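Workshop notebook, Hutgate
Sunday, after lunch

Wood glue again. Valbona wants to move the whole shop over to the Titier glue before the next run of drawer boxes and I said I would test it first. The leaflet claims it reaches full strength in 20 minutes clamped. I have read a lot of leaflets.

Set up: birch offcuts from the Rernunwood order, all from the same board, planed this morning. Half with the Titier, half with our usual yellow. Edge joints only. Same clamps, same person doing the spreading (me), so any sloppiness is at least evenly shared out. Pulled the first pair at 20 minutes as promised. The Titier joint opened along the glue line with a clean face on both sides, hardly a fiber torn. The usual yellow did the same, but the usual yellow never said it wouldn't.

Left the next ones for 2 hours. Better. Both tore wood. I could not pick a winner and I doubt Todor could either, though he says he can tell from the sound.
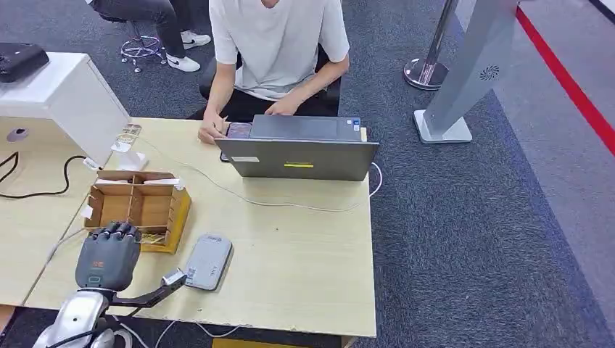
Small parts are where I expected the new glue to do well. Short grab time, thin bead, less squeeze-out to chase with a chisel. Something like the compartment tray at the front corner of the desk, with the cards standing up in the back of it, is all thin partitions, and on that sort of work squeeze-out in the inside corners is the whole misery. Glued up four partition joints in scrap to compare. The Titier ran more than ours did. It went straight down the corner and sat there in a bead. Maybe the bottle was warm. Amra thinks I laid it on too thick, so she did two herself and got the same run, slightly shorter.

Cost, from Nikola's sheet: the Titier is 2,366 for the drum, delivered, and the drum is bigger than anything we have shelf space for. He says it pays back over roughly 1,000 boxes. That sum assumes we take the clamps off at 20 minutes, and see above. Put a real clamp time in and I don't think there is any saving left. Asked him to redo it.
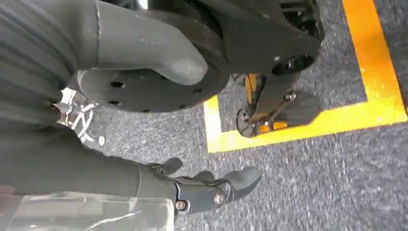 Added by Raed Khoury, evening

Read the above and went back to the four partition joints before locking up. I broke them by hand over the bench edge. Three tore wood and one of the Titier ones let go clean. One out of two is no kind of result, I know, but I would not want it in a drawer.

I don't agree about the edge joints, though. The shop was cold in the morning and the leaflet's figure is for a warm room (small print, back page). The test should be run again in the afternoon with the heater on and the offcuts left inside overnight. If it still opens at 20 minutes I'll drop it.

Also the Todorova people use this glue and have no complaints, but they do mostly veneer, so I don't know what that tells us.

Still to do: rerun warm, with more than one pair per time. Try end grain. Someone find the lid for the old bottle, it is skinning over.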